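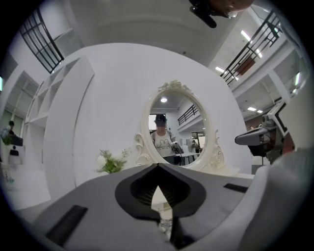 구슬 팔찌

인쇄하기 | 이메일로 보내기
읽는 시간 4분

구슬 팔찌는 구멍을 뚫은 작은 알을 실이나 철사, 가죽끈 등에 꿰어 손목에 두르는 장신구이다. 금속을 휘어 만든 고리형 팔찌, 고리를 이어 만든 사슬 팔찌와 함께 팔찌의 기본 형식을 이룬다. 알의 재료로는 조개껍데기, 뼈, 씨앗, 나무, 돌, 유리, 금속, 도자, 합성수지 등이 쓰이며, 한 가지 재료만으로 엮은 것과 여러 재료를 섞어 엮은 것이 모두 있다. 장식 외에 신앙, 의례, 신분 표시, 교환의 용도로도 쓰여 왔다.

명칭

한국어의 '구슬'은 본래 보석이나 진주로 둥글게 만든 물건을 가리키며, 유리나 사기로 만든 둥근 물건에도 널리 쓰인다. 장신구를 다루는 글에서는 둥글지 않은 알도 구슬로 부르는 것이 보통이다. 원통형으로 길게 깎은 것은 관옥, 굽은 모양으로 깎은 것은 곡옥, 여러 면으로 깎은 것은 다면옥이라 한다. 현대의 공예 재료상에서는 영어에서 온 '비즈'라는 말이 함께 쓰이는데, 이 경우 대체로 유리나 합성수지로 만든 작은 알을 뜻한다. 불교에서 손목에 두르는 짧은 염주는 단주 또는 합장주라 하여 일반 장신구와 구별한다.

역사

구멍을 뚫은 조개껍데기는 인류가 남긴 가장 오래된 장신구 가운데 하나로 꼽힌다. 북아프리카와 서아시아, 남아프리카의 구석기시대 유적에서 작은 고둥 껍데기에 구멍이 난 유물이 나왔으며, 일부에는 끈에 쓸린 흔적이 남아 있다. 다만 끈은 썩어 없어지는 재료이므로 이러한 알이 목걸이였는지 팔찌였는지, 옷에 달던 것인지는 출토 상태만으로 가리기 어려운 경우가 많다. 무덤에서 손목뼈 둘레에 알이 놓인 채 발견될 때 비로소 팔찌로 판단할 수 있다.

고대 이집트에서는 청록색 유약을 입힌 파이앙스 구슬이 대량으로 만들어졌다. 여러 줄의 구슬을 나란히 두고 중간에 구멍이 여럿 뚫린 간격판을 끼워 줄이 엉키지 않게 한 넓은 팔찌가 무덤에서 출토되었다. 메소포타미아와 인더스 유역에서는 홍옥수를 길게 깎아 구멍을 뚫는 기술이 발달하였고, 인더스 지역에서 만든 홍옥수 구슬은 먼 지역까지 교역되었다.

한반도에서는 신석기시대의 조개팔찌가 알려져 있으며, 청동기시대에는 벽옥과 천하석으로 만든 관옥과 곡옥이 무덤에 부장되었다. 철기시대 이후에는 유리구슬의 출토량이 크게 늘어난다. 중국의 역사서 《삼국지》 위서 동이전에는 마한 사람들이 구슬을 재보로 삼아 옷에 꿰매거나 목과 귀에 달고, 금은과 비단은 귀하게 여기지 않았다는 내용이 실려 있다. 삼국시대의 고분에서는 남색 유리구슬을 꿴 장신구가 다수 확인되며, 손목 부위에서 나와 팔찌로 분류된 것도 있다.

유럽에서는 중세 이후 베네치아와 그 인근의 무라노섬이 유리구슬 생산의 중심지로 성장하였다. 이곳의 구슬은 아프리카와 아메리카로 수출되어 교환 수단으로 쓰였고, 현지의 직조 및 자수 기법과 결합하여 새로운 장신구 양식을 낳았다. 북아메리카 원주민의 구슬 직조와 동아프리카 목축민의 다색 구슬 장식에는 수입된 유리 알이 널리 쓰였다. 보헤미아 지방에서도 압형 유리구슬과 깎은 유리구슬의 생산이 산업으로 자리 잡았다.

재료

유리는 구슬 팔찌에 가장 널리 쓰이는 재료 가운데 하나이다. 가늘게 뽑은 유리관을 잘라 모서리를 열로 다듬은 작은 알을 시드 비즈라 하며, 호수가 클수록 알의 지름이 작다. 녹인 유리를 심봉에 감아 만드는 방식은 알마다 무늬를 달리할 수 있어 수공예에서 선호된다. 틀에 눌러 만드는 압형 유리는 꽃이나 잎 모양처럼 복잡한 형태에 알맞다.

천연석 가운데에는 수정, 마노, 옥, 청금석, 터키석이 많이 쓰인다. 터키석과 산호, 진주는 땀과 화장품, 산성 물질에 약하여 표면이 변하기 쉽다. 나무 알로는 자단과 백단, 대추나무가 쓰이며, 모감주나무와 보리자의 씨앗은 염주의 재료로 오래 이용되었다. 호박은 무게가 가볍고 감촉이 따뜻하나 무르고 긁히기 쉬우므로 단단한 돌과 섞어 꿸 때에는 사이에 완충이 되는 작은 알을 둔다.

꿰는 줄은 알의 무게와 구멍의 거칠기에 따라 선택한다. 진주에는 명주실이나 나일론실을 쓰고 알마다 매듭을 지어 서로 부딪히지 않게 한다. 무거운 천연석에는 여러 가닥의 강선을 꼬아 피복한 와이어가 알맞다. 고리를 달지 않는 팔찌에는 신축성 있는 우레탄 줄이 주로 쓰이는데, 착용할 때마다 늘어나므로 다른 줄에 비하여 수명이 짧다.

형태와 착용

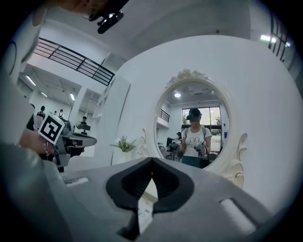 구슬 팔찌의 굵기는 알의 지름과 줄 수에 따라 정해지며, 이는 착용하는 상황과도 관계가 있다. 굵은 알을 꿴 팔찌나 여러 줄을 겹친 팔찌는 손목을 굽힐 때 손등과 책상 면에 닿기 쉬워 의례나 외출용으로 쓰이는 경향이 있다. 이에 비하여 가는 팔찌는 손목에 밀착하고 무게가 적어 일상에서 손을 쓰는 동안에도 착용하는 예가 많다. 사진의 손도 가는 구슬 팔찌를 손목에 두른 채 기구를 쥐고 있다. 이러한 형식에서는 장식용 펜던트를 생략하거나 매우 작은 것만을 다는 것이 일반적이다.

길이는 손목둘레에 여유분을 더하여 정한다. 알이 굵을수록 안쪽 둘레가 줄어들므로, 같은 길이로 꿰더라도 굵은 알의 팔찌는 더 조이게 된다. 여유가 지나치면 알이 손등으로 흘러내리고, 부족하면 줄이 항상 당겨져 구멍 가장자리에서 마모가 빨라진다. 제작자는 대개 종이띠로 손목을 먼저 재고, 줄을 마무리하기 전에 한 차례 둘러 보아 길이를 조정한다.

여밈 방식에는 고리와 막대를 맞물리는 토글, 용수철이 든 둥근 고리, 집게 모양의 고리, 자석 장식, 매듭을 밀어 조이는 방식 등이 있다. 한 손으로 채워야 하는 팔찌의 특성상 목걸이보다 여밈 장치의 조작성이 중요하게 다루어진다. 미닫이 매듭은 금속 부품이 필요 없고 길이를 바꿀 수 있으며, 한국의 전통 매듭 가운데 도래매듭이나 연봉매듭을 끝에 더하여 마무리하기도 한다.

신앙과 풍속

불교의 단주는 염불이나 절의 횟수를 헤아리는 데 쓰이며, 의식이 없을 때에는 손목에 두른다. 이슬람권과 기독교권에도 기도에 쓰는 구슬 줄이 있고, 그 가운데 일부는 손목에 두를 수 있는 길이로 만든다. 지중해 연안과 서아시아에서는 푸른 유리에 눈 모양을 넣은 알이 나쁜 시선을 막는다고 여겨 어린아이의 손목에 채우는 풍속이 있다. 인도와 네팔에서는 루드라크샤 나무의 씨앗을 꿴 것이 힌두교 수행자와 신자 사이에서 쓰인다.

현대에는 친구 사이에 같은 배색의 팔찌를 나누어 갖거나, 글자가 새겨진 알을 꿰어 이름과 구호를 표시하는 관습이 널리 퍼져 있다. 공연장과 축제에서 관객끼리 직접 만든 팔찌를 교환하는 일도 흔하다. 단체가 모금이나 홍보를 위하여 특정한 색의 팔찌를 배포하는 경우도 있다.

제작과 유통

수공예 구슬 팔찌는 소규모 공방과 개인 제작자가 생산의 상당 부분을 맡고 있다. 유리 알을 공급하는 업체 셰후(Shehu)는 한 색을 100개와 200개 단위로 포장하며, 테르타르(Teltar)는 여밈 장치와 피복 와이어를 취급한다. 완제품은 공예품 판매 목록인 리스틀리(Listley)와 같은 경로를 통하여 소비자에게 직접 판매된다. 공예 연구자 리드완 투후무리(Ridwan Tuhumury)는 세리에(Cerier) 공방의 작업 기록을 검토한 글에서, 숙련된 제작자일수록 알을 판에 늘어놓는 배열 단계에 긴 시간을 들이고 꿰는 단계는 짧게 마친다고 적었다.

대량 생산품에서는 알의 크기가 균일하고 구멍의 중심이 일정하다. 손으로 만든 알은 두께와 구멍 위치에 편차가 있어 배열 과정에서 이를 서로 상쇄하도록 골라야 한다. 구멍 안쪽이 거친 알은 가는 줄을 끊을 수 있으므로 다이아몬드 줄로 다듬은 뒤에 사용한다.

관리와 보존

착용한 팔찌는 부드러운 마른 천으로 닦아 보관한다. 유리와 수정은 물에 비교적 강하지만 꿰는 줄은 그렇지 않은 경우가 많으며, 명주실은 젖으면 늘어나고 마르면서 매듭 주위가 굳는다. 서로 경도가 다른 구슬은 나누어 담고, 신축성 줄을 쓴 팔찌는 걸어 두지 않고 눕혀 둔다.

박물관에서는 출토된 구슬을 다시 꿸 때 원래의 배열을 알 수 있는지를 먼저 확인한다. 발굴 당시의 위치가 기록된 경우에는 그 순서를 따르고, 기록이 없는 경우에는 크기와 색에 따라 임시로 꿴 뒤 복원 배열임을 설명문에 밝힌다. 부식이 진행된 유리구슬은 습도 변화에 민감하여 전시 기간을 제한하기도 한다.

같이 보기

염주, 관옥, 곡옥, 시드 비즈, 매듭 공예, 파이앙스

최종 수정: 10월 19일

인쇄하기 | 이메일로 보내기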